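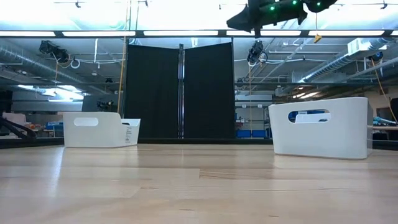 Figure 1. White bins on the wooden sorting table, oval handle cutouts in the front walls.

Elleck Two-Bin Sorting Set

Sorting records for small household items placed in one of two open bins on a tabletop. Each record states which item was sorted, which bin it ended up in, what it was next to at the time, and whether the choice was later changed.

Maintainers: Defne Şimşekoğlu, Xiaoyan Shi
Item catalog: Ibrahim Onyeka
Review of disputed records: Aminu Isah, Fergus McIver
Current release: 2
Format: CSV, UTF-8, comma separated, header row included
Language of notes: English

Summary

Sorting rounds: 956
Placement records: 3792
Catalog items: 86
Bins: 2

A round starts with a small group of items on the table between the bins and ends when every item is in a bin or has been set aside. Rounds hold between one and six items. One placement record is written per item per round, including items that were set aside.

The set covers the kind of clearing-up that happens at a kitchen counter or a hallway shelf: batteries, clothespins, tape, teaspoons, chargers, bottle caps. Large items, liquids, open food and anything with an exposed blade were left out of the catalog.

What is in the package

rounds.csv one row per round
placements.csv one row per item per round
items.csv the item catalog
rules.csv the sorting rules in force for each round
disputes.csv records that went to review, with outcome
CHANGES.txt differences between releases

The tables join on round_id, item_id and rule_id. No other keys are used. Row order carries no meaning except in placements.csv, where rows within a round are listed in order of placement.

Table and bins

The table top is light wood, laid in planks, with a varnished surface. Knots and seams are left as they are. Tape marks were tried during the pilot and dropped, as items with flat undersides caught on the edges.

The bins are open-topped white plastic storage bins with rounded corners and an oval cutout for a handle. One stands on each side. In all files they are called "left" and "right" as seen from the front of the table. The words refer to position only. A bin that is swapped to the other side takes the name of its new side, and the swap is recorded in the bins_swapped field of rounds.csv.

The bins are not required to be level with each other. The distance from the front edge was allowed to vary between rounds and is coded as near, middle or far for each bin. Rounds in which a bin was moved after the first placement have bin_moved set to 1.

Bins are emptied at the end of each round. Rounds in the "carryover" condition are the exception: the contents of the previous round stay in place, and the carryover_from field gives the earlier round_id.

Item catalog

The catalog lists every item by a short plain name. Brand names are not recorded. Each item has one row in items.csv, with the following fields.

item_id integer
name short name, lower case
group one of: kitchen, stationery, electrical, textile, hardware, packaging, other
rigid 1 if the item keeps its shape when lifted, 0 if it does not
longest_side small, medium or large
duplicates number of identical copies in stock
retired 1 if the item was withdrawn before the current release

Size classes are relative to the bins. A small item can lie in any direction on the bin floor. A medium item fits lengthwise only. A large item has to stand up or lean against a wall. There are few large items, and the class should not be used on its own for any comparison.

The "other" group holds items on which the catalogers could not agree. Most are things with two plausible homes, such as a measuring tape made of cloth, a magnet in the shape of a spoon and a pencil case with nothing in it. They were kept on purpose and account for a large share of the disputed records.

Retired items stay in the catalog so that older records still resolve. Reasons for retirement are given in CHANGES.txt. The usual one is wear, mainly cracked clothespins and frayed ribbon.

Sorting rules

Every round is run under a single rule. The rule is a sentence read out or shown in writing before the round starts. Rules fall into four families.

Keep or discard. The left bin is for things to keep, the right bin for things to throw out. In the reversed form the sides change places.

By room. Each bin stands for one room of a home. The pairs used are kitchen and bathroom, kitchen and hallway, and desk and workshop.

By material. One bin takes items made mostly of metal and the other takes the rest. Mixed items were judged by what the sorter took to be the larger part.

Free. The sorter decides on a principle and states it at the end of the round. The statement is stored in the sorter_rule field, with spelling corrected and nothing else changed.

Free rounds are shorter on average and have more changed placements. Users who want clean labels should leave them out. Users interested in how people divide a pile without being told how should start with them.

Placement fields

round_id integer
item_id integer
order position within the round, starting from one
bin left, right or aside
expected_bin left, right or none
contact bin contents touched by the item when released: none, wall, floor, item
orientation flat, standing, leaning, unclear
changed 1 if the item was later moved within the same round
final_bin left, right or aside
note free text, usually blank

expected_bin is filled in from the rule and the catalog, without looking at the placement. For free rounds it is always none. A record in which bin and expected_bin differ is not an error in the data. Differences were left in place and are of interest in themselves.

"aside" means that the item was put back on the table outside the starting area. It was permitted in all rule families, but the instructions did not mention it in the first release. The rate of aside placements is higher in release two for this reason, and the two parts should not be pooled for any analysis of refusals.

Labeling

Placements were labeled by two people working separately. Where the two labels matched, the record was accepted. Where they differed, the record was passed to Aminu Isah or Fergus McIver, who saw both labels without names. Their decision is final and appears in disputes.csv together with the original pair.

Most disputes concern orientation. A folded dishcloth draped partly up the wall was labeled flat by some and leaning by others until a rule was written down: an item is leaning if it would fall were the wall removed. Soft items that only touch the wall are flat. Records labeled before this rule were checked again.

The contact field is the weakest in the set. The front walls hide the bin floor when a bin stands in the near position, and labels for small items in that case were often set from the sound of the item landing. The value "unclear" was not offered for contact in release one. Treat the field with caution for near bins.

Known problems

Around 86 rounds have no bin distance for the right bin. They all come from the pilot period in January. The fields are blank, not zero.

The item "string, short" was replaced twice with a piece of a different length. All three pieces share an item_id. The size class is small throughout.

Paper clips and rubber bands were sometimes sorted by the handful. Such a handful is one record, with "group" written in the note field. The number of pieces was not kept.

Sorters were told to use either hand. Almost all items bound for the left bin were released with the left hand and the same holds on the right, but hand use is not a field and cannot be recovered from the files.

The catalog reflects what was in the drawers of a small number of homes and two supply orders from Robles and Gekent. Items for children, pets and gardening are nearly absent. The keep or discard rule depends on habits that vary from one household to the next, and expected_bin for that family follows a fixed list in rules.csv that some users will disagree with.

Suggested splits

No official split is provided. If one is needed, split by round_id and keep carryover rounds together with the round they continue. Splitting by row places items from the same round on both sides and inflates any score based on bin contents. For tests on unseen objects, hold out whole item groups. The hardware group is the most convenient size for this.

Related sets

The Dultine drawer inventory uses the same item names for kitchen and stationery goods, with different item_id values. A mapping is given in the last column of items.csv. Items without a counterpart have a blank there.

Changes in release two

Added the carryover condition.
Added "aside" to the written instructions.
Added "unclear" to contact.
Merged "cord" and "cable" into one catalog item.
Corrected swapped bin names in a batch of by-room rounds.
Removed the sorter_age field.

Contact

Corrections to single records can be sent to Xiaoyan Shi with the round_id and item_id. Proposals for new catalog items go to Ibrahim Onyeka, with a name, a group and a note on whether the item keeps its shape when lifted.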